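# Chapter 4: Why Rooms Sound the Way They Do

I learned about echoes from a bathroom. I was nine, the bathroom belonged to my aunt in Skirnley, and it was tiled from the floor right up over the ceiling. I sang in there for most of a summer and was sure I had a wonderful voice. Then I sang the same song in her living room, with the big rug and the two saggy couches, and it came out thin and a little flat. Same kid, same song!

This chapter is about what happened between those two rooms. In Chapter 3 we followed a sound wave through open air, where it just spreads out and gets weaker. Indoors it runs into things. Every time it hits a surface, some of the energy bounces back and some of it goes in, and how much goes each way depends on what the surface is made of.

Hard, smooth materials (tile, glass, polished stone) send nearly all of it back. Soft materials full of tiny gaps let air move in and out of them, and the rubbing of air against all those little fibers turns sound into a very small amount of heat. You'll never feel it. I once had a student hold a thermometer to a curtain while the marching band practiced next door, and I admire the effort, but no.

## The 60-decibel rule

We need a way to put a number on all this. The usual one is **reverberation time**: how long it takes a sound to drop by 60 decibels after the source stops. Clap once in a big stone church and you may wait several seconds. Clap in a closet full of winter coats and it's over before your hands are apart.

A drop of 60 decibels sounds modest until you remember the scale from Chapter 2. In pressure, it means the sound wave has shrunk to one part in 1,000. In energy it's one part in a million - go back and check that with the formula if you don't believe me, it's good practice.

Two things set the reverberation time: the volume of the room and how much absorbing surface it has. A bigger room gives the wave farther to travel between bounces. More absorption takes a bigger bite each time. We'll use the Pomberg Hall for our worked problems, with a volume of 2,579 cubic meters and a wooden floor, and I'll ask you to fill it with people, empty it again, and hang curtains in it until you're tired of the place.

## Before you start

Read Sections 4.1 and 4.2 in one sitting if you can, because the second leans hard on the first. Section 4.3, on the Cevetti listening rooms, is optional but I'd be sad if you skipped it. Problem 17 is the long one. Start it before Friday.

Keep your ears open this week, too. Walk into a stairwell, a library, a parked car, and say your own name out loud. Write down what you hear in plain words like "boomy" or "dead" and we'll swap them for better words later.
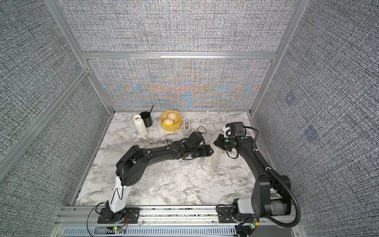 Fabric with a dense weave and a hard tabletop are a handy pair to think about. Which one would you expect to throw back more of a clap? Now for the harder part: a thin layer of cloth soaks up high notes far better than low ones, and a panel's backing can matter as much as its face. You can't judge a surface just by looking at it, and that is why Section 4.1 begins with measuring.

## 4.1 The absorption coefficient

Picture an open window. Any sound that reaches it leaves and doesn't come back, so as far as the room is concerned the window is a perfect absorber. We give it a coefficient of 1. A surface that reflects everything gets 0, and real materials fall somewhere in between. Multiply a surface's coefficient by its area and you get its absorption, measured in square meters of imaginary open window. I love this unit. My aunt's bathroom had hardly any of it.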